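Trucos para enseñar a recoger una mesa a un robot (y no perder la paciencia)

Actualizado el 22 de enero de 2023

Quien haya intentado explicarle a un adolescente cómo se recoge una mesa ya tiene media carrera hecha. La otra media consiste en hacerlo con una pinza en la mano, despacio y sin suspirar, que los suspiros no se graban pero se notan en el pulso.

Antes de empezar

Limpie las almohadillas de los dedos con un paño apenas húmedo. La grasa de las patatas fritas se transfiere a los vasos con una generosidad admirable.

Compruebe que los marcadores cuadrados en blanco y negro estén enteros y sin brillo. Si alguno se despega por una esquina, cámbielo. La cinta adhesiva transparente encima parece buena idea hasta que se enciende la luz del techo.

Deje 500 megas libres antes de cada tanda. En Clelta empezamos una con menos y perdimos la mejor recogida de vasos del mes de enero. 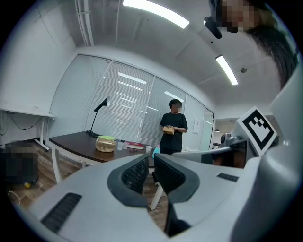
Los vasos de plástico transparente son el hueso de cualquier mesa. Se agarran por el tercio inferior y se aprieta lo justo; si cruje, se ha pasado. Con dos vasos muy juntos, entre de lado y separe primero uno. Un libro tumbado pide lo contrario: arrástrelo hasta que asome por el canto y píncelo desde ahí, como haría con la cuenta en un restaurante.

Las botellas con pulverizador se cogen por el cuerpo. Por el gatillo también se puede, una vez.

Si guarda cosas en una cesta, suéltelas a ras del fondo. Lanzarlas ahorra tiempo y enseña a lanzar.

Manías que conviene tener

Cambie los objetos de sitio entre una toma y otra. Una taza que siempre vive en la misma esquina produce un robot que solo sabe de esquinas.

Haga tandas de 8 repeticiones y descanse la muñeca. A partir de ahí uno empieza a improvisar, y el robot lo copia todo con una fe conmovedora.

Si se equivoca, termine el gesto, abra la pinza y repita desde el principio. Anote el número de la toma en el momento. La 1407 sigue en nuestra carpeta con el nombre «revisar», igual que el primer día.

Para el mando a distancia valen los mismos consejos, con el doble de calma y la silla a buena altura.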